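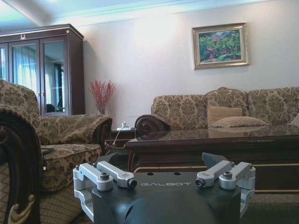
Padmavathi Arumugam
Bench technician, adhesives and coatings

November, 4.15 pm

Second go at the Grumen wood glue. The supplier's sheet says full strength in 24 hours at room temperature. I don't believe it. The beech lap joints I left overnight crept under a load the old Kunholm glue holds without fuss. Same clamps, same spread, same offcuts.

Pelupessy thinks my surfaces were too smooth. Possible - I did sand to 1,000 grit on the first set, silly in hindsight. Redid them this morning with a plain planed face. Will pull those tomorrow before anyone gets excited.

Batch 375 looks thinner in the pot than the one before. Stirred it well and it still ran off the stick. Clullero say the recipe hasn't changed. They said that last spring too, and then sent us a new drum.

Joint 82 is the odd one out, much stronger than its neighbours. I'd like to call it a good result but I suspect I left it in the clamp over lunch. Marked as doubtful, leave out of the average.

To do: weigh the pots, find the other thermometer (the one by the sink reads high), ask for the sheet's test method in writing.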